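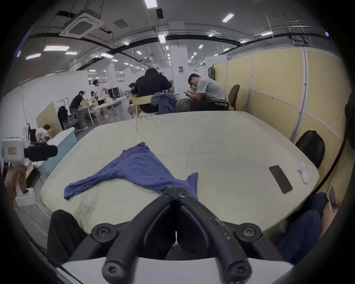

Getting grease out of cotton, quick version. Updated October 2022 as the old page had the wrong soak time, sorry. Works on cooking oil, butter, bike chain stuff if it's fresh. Doesn't work on paint. First thing, get everything out of the laundry pile and onto a table, flat-ish, where you can see it. Blue cloth like the piece on this table is the worst for hiding oil, you think it's clean and then it dries and there's the spot. Small stuff too, a white sock goes in the same batch only if the blue one has been washed a few times already. Phone off the table before you start with the soap.

What you need

Dish soap, plain, no lotion in it
Baking soda
Old toothbrush
A bucket or the sink
Cardboard, any

Step 1. Find the spots. Hold the cloth up to a window. Mark each one with a safety pin, you will lose them once the fabric is wet.

Step 2. Cardboard inside the garment, under the spot. Skip this and the oil goes straight through to the back. I skipped it for years.

Step 3. Baking soda on dry, thick layer. Leave it 33 minutes. Szabolcs Kozma emailed to say half an hour is the same thing and fine, it probably is. Brush off.

Step 4. Dish soap, a few drops, rub in with the toothbrush. Small circles, from the outside in. Don't scrub knits hard, they pill.

Step 5. Soak in warm water. Up to 51 minutes for heavy cotton, less for thin shirts. Check teh label for the max temperature.

Step 6. Wash like normal. Then AIR DRY. No dryer till you're sure, heat sets whatever is left.
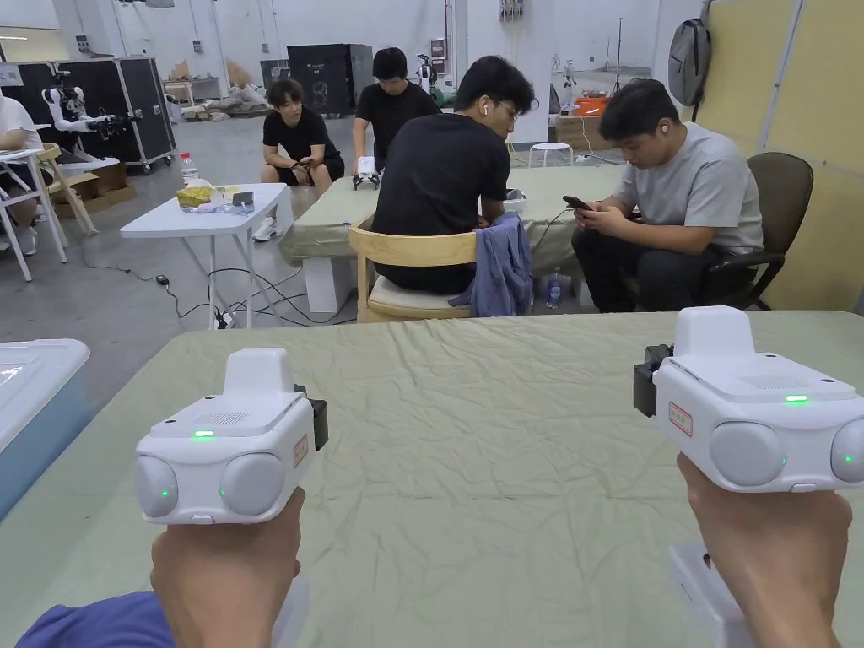 Sage-green cloth over the table, wrinkled.

Tablecloths and other big pieces

Same steps but work in sections. Don't try to soak the whole thing for one spot, fold it so only the stained part is in the water. Rinse that part well or you get a ring. Greens and grays show rings bad. Iron on the back side, after it's dry and after you've checked again.

Still there?

Repeat steps 3 to 5 once. If it's still there after two rounds try the bar soap method, Nia Harries wrote it up in the comments on the wool page. Old stains that went through the dryer, maybe half come out. Don't use bleach on oil, does nothing and ruins the color.

Next up: ink, also collars. Probalby not this month.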